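Doing the dishes, 217 times

The kitchen at Busolen has never had a leak, a burnt pan or a row about whose turn it is. It exists only inside a computer, in a simulator called Urnlow, and I spent most of a July afternoon failing to be useful in it.

The idea is simple enough to explain to a relative. You hold a controller in each hand, you move, and the arm on the screen moves with you. Every joint angle is written down. Do the job enough times and a learning program goes through the pile and tries to work out what you were up to. The job is moving crockery. The target is 2000 good runs, and the tally on the wall stood at 1416 when I arrived. I had offered to help nudge it along.

My first lesson was that a plate is mostly edge. You bring the open fingers down towards the rim, and from the wrist view everything is enormous and you have no idea how high up you are.
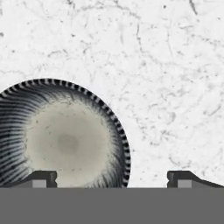 Slow down before you think you need to, came the advice from the next desk, and stop steering with your shoulders. The robot hasn't got your shoulders, and it will learn the wobble as faithfully as it learns the grip.

I stopped steering with my shoulders. I then steered with my neck, my jaw and, at one low point, my feet. A run is thrown out if the plate is dropped, if the arm strikes the counter, or if the operator swears and lets go of both controllers, a rule I was told had been in force for some time. I managed 6 keepers in my first hour. The regulars do that before their tea has cooled.

What the job needs is a sort of dull consistency, with just enough variety to stop the robot thinking that all plates live in one spot. So the crockery is shuffled between runs, and you are asked to come at things from slightly different sides. The sink, mercifully, stays where it is. 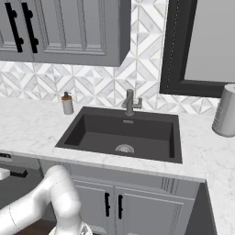 Huttunen reckons the hesitations are the worst of it. People pause over a sink to have a think, and the robot picks up the pause without the think, so you end up with a machine that hovers there looking thoughtful for no reason at all.

I recognised the description. I have been hovering over sinks for years – it is how I get out of drying up.
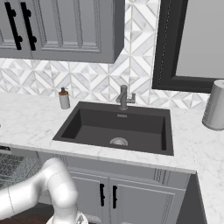

The sink and worktop in the simulated kitchen, with the arm at lower left.

There is a fair argument that all this is a long way round. A real kitchen has grease, poor light and a drawer that sticks. The team's answer is that a real kitchen also has to be tidied after every mistake, while theirs goes back to the start at the press of a button. The plan is to try the trained program on a real arm, known as Surnico, once the runs are in. Until then the arguing is done over biscuits.

By late afternoon I had learned to switch between views without feeling seasick. The wide one tells you where the arm is. The wrist one tells you where the fingers are, and it swings about alarmingly whenever you turn your hand, so that a cupboard door you had forgotten suddenly becomes the whole world.
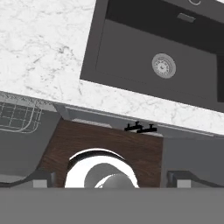 The trick is to wait for the picture to settle in your head and then carry on, without the pause that Huttunen complains of. I could do one or the other. My last run of the day was number 217, counting every drop, clout and bad word, and it was kept. I asked to see it played back and was shown an arm moving like someone carrying soup across a cream carpet.

At home there was a full sink waiting. I stood over it for a while.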